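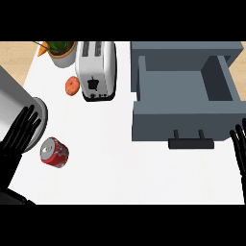
At what point should the planner decide which hand has to act? In our system it decides at the start of each subtask, and it does not change this choice until the subtask is finished or has failed.

Figure 3. Simulated kitchen counter with the drawer open, a red can on the left side and both robot hands in view.

4.2 Arm assignment

The task planner, which we call Cosach, receives the instruction and the list of object poses from the simulator. For every subtask it computes a reach cost for the left and the right arm. In a layout like the one in Figure 3, the can is much nearer to the left hand, while the drawer is on the right side of the counter. The cost takes this into account, but it also includes a penalty for paths that cross the middle of the counter – without this penalty the two arms often blocked each other.

The chosen arm then receives a target from the low-level controller, which runs at 20 Hz. The other arm keeps its last joint position. We tested 21 layouts with 7 different start poses of the hands. In an earlier version, the assignment was computed again at every control step, and the arms sometimes changed roles during a grasp. Wian Baloyi proposed to lock the choice, and all results in Section 5 use the locked version.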